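4.2 Small things left on shared tables

Print this page | E-mail this article
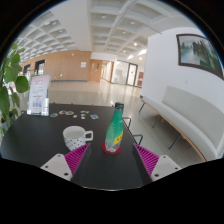 Figure 3. One of the tables in the Wernside set.

Shared tables collect things, and anyone who has kept house with other people will know how quickly a clear surface stops being one. In our visits to the Wernside flats we were struck, again and again, by how readily people found a proper place for a drink and how seldom they found one for the little flat bits and pieces that come home in pockets and bags. The table in Figure 3 shows the pattern nicely: the green bottle has been given its own round red coaster, with the polka-dot mug beside it, while farther back the small round pieces and a printed card lie in a loose scatter. We came to call such a scatter the drift, a word we owe to Emília Hájek, and it has proved a very handy one in all our talks with residents since.

Of the 1023 table records gathered over the study, nearly 30 per cent had a drift of this kind, and it was commonest on tables used for both meals and paperwork. Residents spoke of it fondly, on the whole. One woman told us she would happily wash up at midnight but could not bring herself to throw away a badge — "it might belong to someone", she said — and we suspect a good many readers will feel the same. Drinks, by contrast, were usually cleared by the next morning, and the coasters generally stayed where they were. We return to the question of bowls and trays in Section 5.

Print | E-mail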